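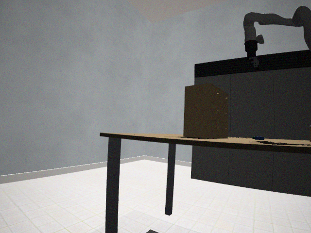 The arm, the table and the drawer cabinet, from the simulated room on show at Nirex.

Pradside, Jul 29, 2024 — Anyone who skipped work on a Monday to see a robot in Pradside got a robot, a table and a small chest of drawers. None of them existed in the strict sense, but there was coffee.

Nirex opened its offices on Mukum Street to the public for the first time, and 65 people signed the sheet at the door. The main attraction was Danladi, the company's software for rehearsing robot chores in a simulated room before anyone lets a machine near real furniture. The room has pale floor tiles and blue-gray walls with a slightly blotchy finish. Several visitors thought it nicer than the one they were standing in.

The chore involves drawers. Danladi's arm gets a wooden cabinet on a tabletop, a couple of small blocks and an instruction, such as opening a drawer or putting a block away. The company says the software has run 2,053 attempts at its drawer tasks so far. It would not say how many went well, though a spokesperson described the trend as "encouraging," and then described it that way again.
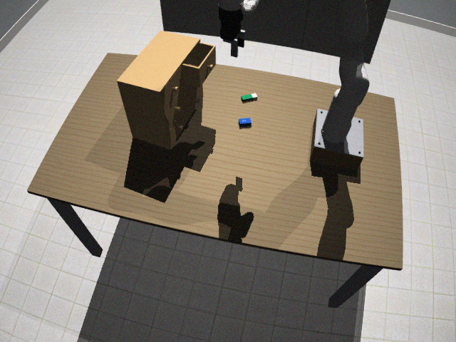
The top drawer stands open, with a green and white block and a blue one on the table beside it.

Visitors were invited to type their own instructions at one of two desks near the window. The line reached the stairs by eleven. Most people kept to drawers and blocks. One man asked for a sandwich and was told, politely, that the kitchen was outside the scope of the current release.

Children turned out to be the toughest reviewers. A girl in the front row wanted to know why you would build a pretend robot to open a pretend drawer when she could open a real one. The answer took ten minutes and had a slide about cost in it. She went back for a cookie at the slide. 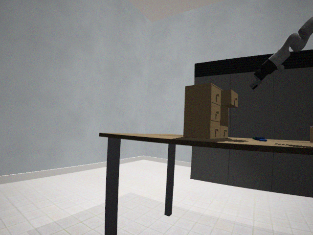

Danladi's gripper near an open drawer, with the green and blue pieces farther along the table.

Nirex hopes to move the drawer work onto a physical arm in August, in a workshop behind the offices. The cabinet for that has already been ordered — it cost $900, a figure that drew more murmurs than anything on the screens.

A second open day is planned once the real arm is running. Sign-up is at the front desk in Pradside, on paper.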